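Right, a few of you asked how it's going with the arms at work, so here's a thread. Get a brew, I do go on.

1/ For anyone new: I work at Trunus, on the gift and mixed-goods packing side. Hampers, welcome baskets, the odd returns order where someone's sent back half their house in one box. I've been on the benches for 12 years and I've packed more pears than I'd like to think about.

2/ We got the first pair of arms in April. They came through Vudar, who also do the setting up, and the plan was always that some of us off the benches would learn to run them. I put my hand up mostly because my knees have had enough of standing still on concrete.

3/ First thing that changed was the talking. Packing used to be a chatty job! You'd stand opposite someone all shift and know everything about their kitchen extension by dinner time. Now you're beside a table watching two arms, and you keep half an ear out for a noise you don't like. I missed the nattering more than I thought I would.

4/ Second thing, the pace. Everyone assumed it would be faster. It's slow! Watching an arm go for a banana is like watching my dad reverse into a parking space. You want to lean over and do it for them. You mustn't, and I had my knuckles rapped (not for real) for doing exactly that in week one. 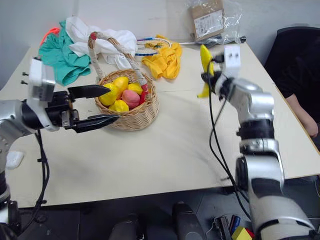
5/ And fruit is the hard one, before anyone says "surely fruit's easy". A box has flat sides and corners. Fruit rolls, it's all different sizes, and it likes to settle against whatever's next to it. Cloth is a pain as well, it never lies the same way twice. Give me a nice square carton any day.

6/ What I do all day now: lay the table out, start a run, watch, write down what went wrong, put everything back, start again. The writing down is a proper part of the job. I've filled two notebooks. My handwriting has got worse in both.

7/ Somebody asked about pay so I'll answer that. We went up a grade when we did the training, and the grade stays with you if you go back to the benches. That was the bit our union rep dug her heels in over and I'm very glad she did. Before that it was going to be an "allowance", and we all know what happens to allowances.

8/ Somebody else asked about jobs. No one on our benches has been let go. But two people retired and those places haven't been filled, and I'm not going to pretend I haven't noticed. We've been told there'll be a review once the arms have done 1,000 full orders. We're nowhere near. I'd like to see what's in that review before I get cheerful about it.

9/ My body is better, I'll say that much. I used to go home and lie on the landing with my feet up the wall. Shoulders are fine now too. What I get instead is tired eyes, and a sort of jumpy feeling from concentrating on something that mostly goes all right.

10/ Breaks are a funny one. On the benches you went when the line went. With the arms you can stop between runs, so you'd think it was easier, but there's always a "just one more" feeling and I caught myself skipping my tea. We've now got it written up that you step away every hour. It was one of the younger lads who asked for that, good for him.

11/ The people I worry about are the new starters. I learned to pack by packing, next to someone who'd slap the tissue paper out of my hand if I folded it wrong (different times). If you come in now and go straight to the arms, how do you know what a well packed basket feels like when you pick it up? We've asked for everybody to do 6 weeks by hand first. Waiting to hear.

12/ Small stuff counts too. Big heavy things in a basket are one skill, little smooth things are another, and I've seen people who are brilliant at the first go to pieces over the second. Same goes for the arms, by my notes. My pages for anything pocket-sized are twice as long as my pages for fruit.
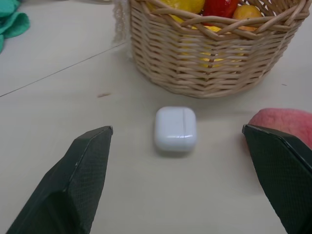
13/ Things people have asked me that I can answer quickly:

Do they frighten you? No. They did for a morning.

Do they have names? Ours don't. The pair at our Bouazza site do and I'm not repeating them on here.

Would you go back to the benches? Some days, for the company.

14/ There's talk of us taking on the Trostus work next, so more odd shapes and more notebooks. If you're on arms somewhere else, tell me how your place handles the breaks and the training, I'd love to compare. Off to put my tea on.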